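20 ene 2022

Cuaderno del laboratorio de parasitología, bloque ovino. Sigue lo apuntado en octubre sobre recuentos de huevos en heces antes y después de desparasitar.

## Muestras recibidas

Llegaron a primera hora las bolsas de las dos explotaciones, Etley y Birkinari. En total 70 muestras individuales, tomadas directamente del recto, en guante vuelto y sin aire. Etley mandó 39 y Birkinari 31. Las de Birkinari venían con la numeración del crotal a lápiz y tres casi borradas; he pedido por correo la lista de la manga para cruzarla. Mientras no contesten, esas tres se procesan con código provisional (B-x1, B-x2, B-x3) y no entran en las medias.

La nevera portátil de Etley marcaba 9 grados al abrirla. No es grave, pero si el viaje se alarga los huevos de estrongílidos empiezan a embrionar y luego cuesta leerlos. Pedirles que pongan dos placas de frío en lugar de una.

## McMaster

Mismo protocolo que en octubre, con sal saturada, tres gramos de heces y 42 ml de solución. Cada huevo contado en las dos cuadrículas vale 50 huevos por gramo. Densidad comprobada con el densímetro antes de empezar: 1,20. La botella del estante de abajo daba 1,17 y la he tirado.

Resultados de la mañana, lote Etley, corderas de reposición:

- Media del grupo sin tratar: 600 hpg.
- 19 animales por debajo del límite de detección.
- Dos corderas muy por encima del resto, las dos del cercado bajo, el que se encharca. Repetidas y confirmadas.
- *Nematodirus* suelto en una sola muestra. No lo sumo al recuento de estrongílidos, va en columna aparte.

Con una distribución así la media engaña bastante. La mayor parte de los huevos los ponen unas pocas corderas y sería un error tratar todo el lote por igual. Les propondré tratamiento selectivo, con nota de condición corporal y FAMACHA el mismo día que se toma la muestra, y dejar sin tratar a las que estén bien. Ya sé que prefieren pasar a todas por la manga y acabar antes – lo discutimos por teléfono.

## Coprocultivos

Montados dos cultivos de Etley y uno de Birkinari, mezcla a partes iguales de las muestras positivas. Vermiculita, humedad a ojo (que la bola se deshaga al apretarla), estufa a 25 grados. Airear cada dos días. La recogida de larvas con Baermann queda para dentro de diez días; quien esté de turno que no deje las larvas en el tubo toda la noche sin refrigerar, que en octubre perdimos un lote así.

Sin cultivo no podemos decir si lo que queda tras el tratamiento es *Haemonchus*, *Teladorsagia* o *Trichostrongylus*, y la respuesta al ganadero cambia mucho según cuál sea.

## Reducción tras tratamiento, Birkinari

Pendiente. El tratamiento con el benzimidazol se dio con pistola dosificadora, ajustada al peso de la oveja más pesada del grupo. Pregunté si habían comprobado la pistola con una probeta y no lo habían hecho. Si la dosis se quedó corta, una reducción baja no demuestra resistencia. Hay que anotarlo en el informe, en la primera página y no en una nota al pie.

Segunda toma a los 14 días. Mismos animales, mismo crotal.

## Registro y plantillas

La hoja de Gronow sigue redondeando los hpg a la centena cuando se exporta. He cambiado el formato de la columna y ahora respeta los múltiplos de 50, pero los ficheros de octubre hay que exportarlos de nuevo. La copia en Sirnus está al día hasta esta mañana.

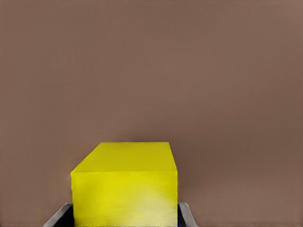
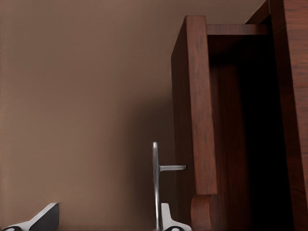
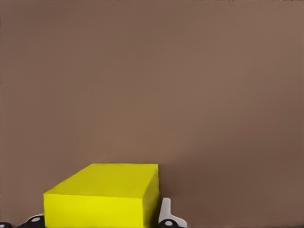

## Material

- Cámaras McMaster: una con la cuadrícula izquierda rayada, apartada. Quedan cinco buenas.
- Gasas: justas para la segunda toma de Birkinari. Pedir.
- Cloruro sódico: medio bote. Pedir también.
- El microscopio del fondo pierde foco al pasar de 4x a 10x. Usar el otro para *Nematodirus* y coccidios.

## Para mañana

1. Terminar el lote de Birkinari, empezando por las muestras con código provisional si ha llegado la lista.
2. Repetir por duplicado una de cada diez, lectura a ciegas por otra persona. La diferencia entre lectores en octubre fue mayor de lo que me gustaría.
3. Llamar a Etley por el cercado bajo. Preguntar cuánto hace que no entran vacuno o caballos en ese pasto y si pueden mover a las corderas antes del próximo tratamiento.
4. Airear cultivos el sábado. Apuntarlo en la puerta de la estufa.

Los ooquistes de coccidios de las corderas los he anotado solo como + / ++ / +++. A esa edad y sin diarrea no creo que merezca más.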